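Aarne Kuusisto
Linen notes, a thread. Tuesday, folding table, one pile of pale flat pieces to get through.

1/ Start with the large piece. Off-white, fine weave, a slight pink-lavender cast. Left hanging, it sags into broad folds and the hem dips in the middle.

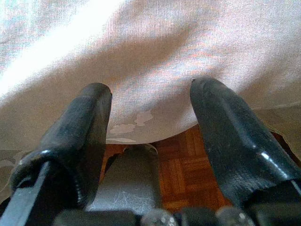

2/ Find the hem before you find the corners. Run it through your fingers until you hit a corner, then hold that one and go looking for the next.

3/ Fold lengthwise first. Hem to hem, selvage to selvage. If the edges disagree, trust the hem - selvages shrink at their own rate.

4/ Thread count: the Savitau sheets are 400, the Wikeck ones 600. The 600 creases harder and takes longer to smooth by hand. I would buy the 400 again.

5/ Final size is 3 folds one way, 3 the other. That fits the Jomura shelf with the folded edge out. Any thicker and the stack leans.

6/ Pinkish cast on whites: mine came from one red napkin in a warm wash last December. An oxygen bleach soak took out most of it. The rest stays.

7/ Pillowcases tomorrow. Same method, fewer corners to lose.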